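Tasov Banosik 3: the phone I keep coming back to
Posted 2019-12-15 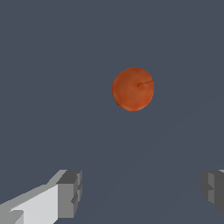
I've been selling the Banosik line since the first one, and I'll admit I wasn't sure I wanted to stock this one. The Banosik 2 had a great screen and a battery that gave up by dinner. So when my store unit of the 3 came in, I put my own SIM in it and left my old phone in a drawer for 15 days.

Well, I still haven't gone back to the drawer! Battery first, as that's what everyone emails me about: I plug in at night and usually have a third left. If you play games on the bus you'll have less (my podcasts don't ask much of a phone). Charging is quick with the plug in the box. With an old plug it's slow, so please use the new one.

The screen is flat, thank goodness. No curved sides, no accidental taps when you hold it in bed. It gets bright enough to read outside at noon, and the fingerprint reader is on the power button, where my thumb already is.

Things I don't love: it's slippery without a case, the speaker is only on the bottom and my palm covers it, and Tasov still puts its own Josmont news app on the home screen. You can remove it, just hold the icon and drag it up. There's a headphone jack though, so I forgive a lot.

What you get
Phone, wall plug, USB-C cable, SIM pin, clear case (thin, but fine until you pick a better one)

Colors: black, dark green
Storage: 128 GB, plus a card slot
Memory: 6 GB
Software: Android 10
Price: $499, unlocked

The Abugri folding case fits the 3 and the camera holes line up. The one made for the Banosik 2 does not, I tried, and it blocks the flash. If you bought that one from me in August with an upgrade in mind, write to me and I'll swap it.

Dark green is on back order at the moment. Black ships the next working day.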